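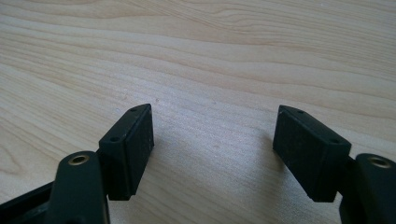

Photo: Chidubem Idahosa

We bought the table in February, when people buy things they think will improve them. It is a pale blond one, with long wavy lines running through the wood, and for most of that month I behaved around it like a guest in my own kitchen. I put coasters under coasters. I asked my brother-in-law to move his keys.

My argument is a small one, but I'll make it anyway. A table with nothing on it has become a kind of boast, and I think we should stop falling for it. Open any furniture catalogue (I have the Orlandini one here, all 242 pages) and you will find tables the size of a county, bearing one pear. Who lives there? Where do they put the post? The Orlandinis of this world have apparently never been sent a letter from the water board.

The table I grew up with cost nothing, having come with the house, and it had a crust. Homework went on it, then fish, then the sewing machine, and at Christmas a bicycle in pieces. You couldn't have told me what colour the wood was. My mother wiped round things. She regarded clearing as a job for funerals.

Ours cost £385 from Kunel, plus delivery, plus a tin of Nekow oil that the man at the counter mentioned in the tone of a vet. The leaflet with the oil wants 4 coats, with a night between each. We did two and had toast.

I will admit the clearing has its pleasures. At six in the morning, before anyone has come down with a cereal bowl, I like to look at the grain, and there is a place where the lines bend and crowd together that I have grown rather fond of. I have shown it to visitors. They have been kind about it.

But it can't be kept up, and I resent the idea that it should be. Emimier will sell you a lidded box for "table drift", meaning your things, so that you can lift your whole life off the surface and put it on the floor, where you'll trip over it. I'd sooner eat my soup next to the phone bill. My wife disagrees and has ordered the box. It's coming in the larger size.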